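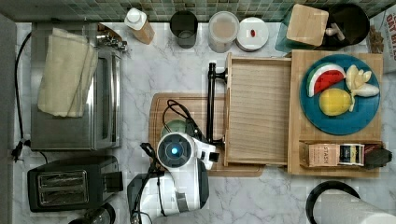 The arm at the cutting board, with the fruit plate over by the faucet.

Kitchen arm FAQ

I'm Přemysl Kuruc, I run the test kitchen at Wodlow, and these are the things people keep stopping me in the hallway about!

Is it taking anybody's job?
No. Our kitchen crew is the same size as before the arm came. What did change is the morning: less time on pick-and-place, more on checking logs (and yes, I know some of you liked the old way better).

Why toy fruit?
We practice with it. I'd rather have a toy lemon dropped on my floor than a real one squashed in the gripper.

How much does it do?
We logged 1,059 picks in December. I went back over 46 of them by hand, which ate a whole afternoon.

Can I still make toast?
Sure, just ask whoever's on shift to pause the arm before you reach across the counter. Please don't pause it yourself until you've done the Vellex training.

Who do I complain to?
Me! My desk is next to the Kikix printer, and I'm usually in by 8.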